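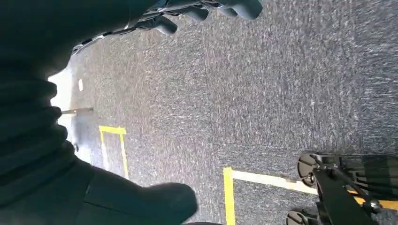
I put off cleaning the ribbed stuff in my house for years. You know the kind of thing I mean: the vacuum hose, the fridge door seal, the plunger, the rubber boot inside a front-loading washer. The flat surfaces got wiped every week and the bendy ones got a guilty glance. Dark ones are the easiest to ignore, too. With stacked folds like those on the left, in that deep blackish green, the light picks out the rounded tops and your eye stops right there, so the valleys could be hiding anything. Now I keep a flashlight in the cleaning bucket and hold it low, off to one side. It's not pretty, but you'll see what you're dealing with!

Start with the fridge seal. Mix a squirt of dish soap into a bowl of warm water, wrap a thin cloth over the end of a butter knife (a dull one, please) and run it along the groove. Rinse the cloth often. Dry the seal when you're done, and if it sticks to the door, go over it once more with plain water. I used to use a stiff brush and ended up with a little tear near the hinge. A new seal for our old Sarantis cost more than I'd spent on groceries that week, so be gentle.

The vacuum hose is more fun. Take it off the machine and check the manual first, especially if there are wires running through it, in which case it stays out of the water. Mine has none. I stretch it across the tub, run warm water through, and work a soft bottle brush into each end. Then I hang it over the shower rod with both ends pointing down. Give it 2 days. I once put a hose back on my Weltora after one night and the whole living room smelled like a wet dog, and we don't have a dog.

For the washer boot, pull the folds back with your fingers and wipe all the way around, bottom last. The bottom is where the hair and coins end up (I found a button there I'd been looking for since November). Leave the door open between loads if you don't have small kids or a cat that likes caves.

A few odds and ends:

Old toothbrushes beat every special tool I've bought, including the 9-piece Treltance detail set that now lives in the garage.

Cotton swabs are fine for corners but they shed in anything tight.

Never mix bleach with vinegar or ammonia, and keep bleach away from anything you haven't rinsed.

Skip the oily sprays on rubber. They look great until about supper, and then they collect lint.

I do the seals while the coffee brews and save the hose for a day when I don't need to vacuum. Next up is the dryer vent, which I'm dreading.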